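Piturham toy library to move into former bank building

October 2025

The Piturham toy library will move to larger rooms on Meklow Street in January, ending a long search for a permanent home.

The library has shared a hall with other groups since it opened and has had to pack everything away at the end of each session. It will take over the ground floor of a former bank branch, which has been vacant since the branch closed. The lease was signed this month.

Members can borrow toys, puzzles and games for up to three weeks at a time. The collection now stands at 1,617 items, and the library said almost 200 families hold a current membership. Blocks, balls and stacking cups for children under four are the most requested.
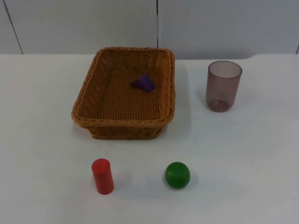
More space for borrowing and play

The new rooms will give the library fixed shelving for the first time. Large items such as ride-on toys and play kitchens are now kept in a storage unit across town and have to be requested a week ahead. They will be on display at Meklow Street and can be taken home the same day.

A play area will be set up near the front windows. Families will not need a membership to use it during opening hours, but children must be with an adult.

Building work is being done by Hegde, a local contractor. The old teller counter will stay and serve as the checkout desk. A ramp is being added at the side entrance, and the restroom will be rebuilt with a changing table.
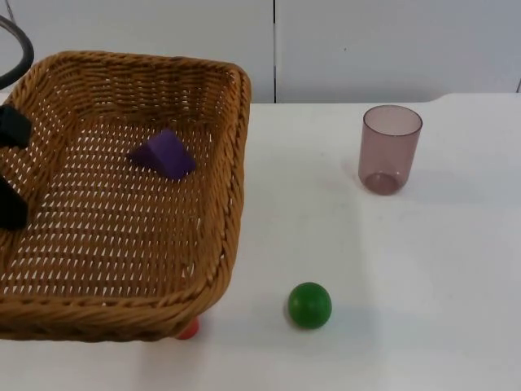 The work is expected to take 16 weeks in all, and most of the wiring has been replaced. The vault door was too heavy to remove and has been fixed in the open position. The room behind it will be used for storing board games and spare parts.

The library will also change the way it tracks loans. Paper cards are being replaced by a checkout system from Tarkon, and every item will get a tag before the move. Members will be able to renew online – something many parents asked for in last year's survey.

Sessions at the hall will continue until the holiday break. Anything on loan at that point can be kept until the new rooms open, with no late fees.
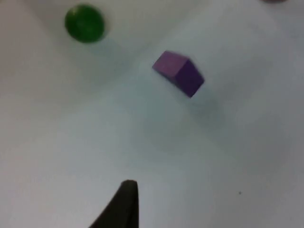 Fees and donations

Yearly membership will stay at its current price through the end of next year. A grant of $1,125 will cover free memberships for families who receive food assistance.

The library is accepting donated toys in clean, working condition. Stuffed animals, car seats and battery chargers cannot be accepted. Puzzles should be complete – staff check each one before it goes on the shelf.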